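**Board: Accommodation Services and Linen Policy**
**Thread: Revised guidance on woven sleeping mats in guest rooms (comments open until the end of June)**

### Post 1, lulcombe_housing_office

The Lulcombe Residence Association is reviewing its guidance on bed coverings for the warm months. The present rule permits residents to place a woven mat over the mattress cover in place of a fitted sheet. It was written when the Association operated a single building, and it doesn't address cleaning, storage or replacement in any detail.

The draft revision contains the following provisions:

- Mats may be used from June until the heating is switched on in the fall.
- A mattress cover must remain in place under the mat at all times.
- Mats are to be wiped with a damp cloth at each change of linen and dried flat before they are returned to the bed.
- Mats with broken or lifted strands are to be withdrawn and replaced at the Association's expense.

The Association holds 158 mats across its buildings. Members are invited to comment on the draft, and particularly on the third item, which has drawn objections from the housekeeping side.

### Post 2, gustetberg_linen

Thank you for circulating the draft. The Gustetberg house has used straw mats for 17 summers and supports the revision in principle. We have two reservations.

First, wiping at each change of linen is more frequent than the material requires. Straw that is dampened too often becomes brittle along the folds. Our own practice is to brush the mat with a soft brush, air it by an open window, and reserve the damp cloth for visible marks.

Second, the draft is silent on the fabric border. In our experience the border fails well before the weave does. The stitching loosens at the corners, and the mat is then discarded although the straw remains sound. We ask that repair of borders be added as a step before replacement.

### Post 3, room_standards_east

I must disagree with the previous post on the matter of wiping. Brushing removes dust and does little for perspiration. A guest room changes hands frequently, and a surface on which people sleep directly should be cleaned to the same standard as a sheet. If the straw wears out sooner, that is a cost of offering it.

I would go further and ask whether mats should be offered at all in rooms let for short stays. A cotton sheet can be laundered at a high temperature. A straw mat can't.

### Post 4, gustetberg_linen

The concern is reasonable for short stays. It doesn't hold for long-term residents, who keep the same mat for the season and in most cases look after it with care. Our house would accept a distinction between the two. We would not accept withdrawal of the mats, which remain the most frequently requested item in our summer survey.

On the question of wear, I would add that moisture left in the weave is the more common cause of complaints about odor. A rule that increases wetting without providing drying space will produce more of them. Few of our rooms have anywhere to lay a full mat flat.

### Post 5, sabbagh_textile_care

Sabbagh provides laundry and garment services to two of the houses concerned, and I offer the following from that position.

The mats are also used by residents as a surface for laying out and folding clothes. The draft treats the mat only as bedding, and the guidance would be more useful if it covered both uses. A firm weave suits the purpose well, and a buttoned shirt can be squared on it without the cloth bunching as it does on a quilt.
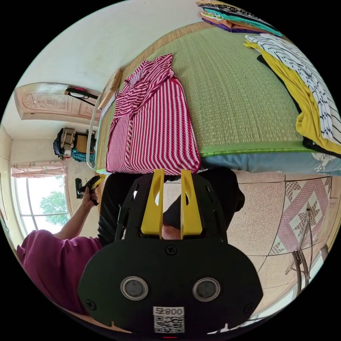
### Points requested for the final text

For garments, we suggest these sentences:

1. Clothes must be fully dry before they are laid on a mat. Dyes, reds in particular, may transfer to straw and can't be removed from it.
2. Irons are not to be used on a mat, with or without a cloth between. Straw scorches at low settings.
3. Buttons and zippers should be fastened before folding. Open zippers catch the strands.

With regard to the dispute over cleaning, a cloth wrung nearly dry, followed by a dry cloth, would in our view satisfy both parties. We don't recommend detergent.

### Post 6, room_standards_east

I can support the nearly dry cloth. I maintain my objection regarding short stays and ask that it be recorded. I also ask that the rule on irons be placed first. My building replaced a mattress cover last summer for exactly this reason, along with the mat on top of it.

### Post 7, zorkberg_residents

Speaking for the Zorkberg residents' group, we favor retaining the mats for all stays. Several members with sensitive skin find them cooler and less irritating than synthetic sheets, while others find the opposite. The choice should rest with the person sleeping on the bed. A sheet could be left folded in the closet in every room, to be used over the mat or in place of it.

### Post 8, lulcombe_housing_office

The comments above have been noted. The draft will be amended as follows: a nearly dry cloth at each change of linen, border repair before replacement, and a separate section on garments with the prohibition on irons placed first. A folded sheet will be supplied in every room.

The question of short stays remains open, and the objection in Posts 3 and 6 has been recorded. Houses that lack space to dry mats flat are asked to notify this office before the comment period closes.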